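4. Collecte des démonstrations

Pour le projet Sollik, nous avons enregistré 200 démonstrations avec deux pinces tenues à la main. La tâche consiste à saisir une balle sur la table et à la déposer près des autres.

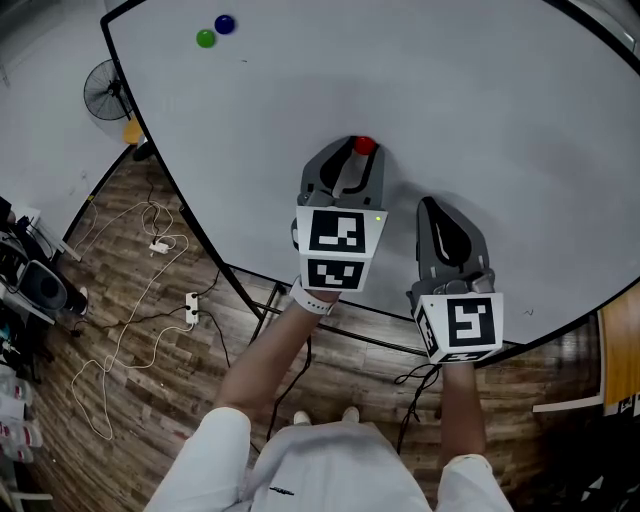 Nous avons écarté 9 enregistrements, dans lesquels la position d'une pince était perdue pendant plus de 2 secondes. Les autres ont servi à l'apprentissage de la politique. L'entraînement a duré environ 100 minutes. La balle rouge reste la mieux saisie.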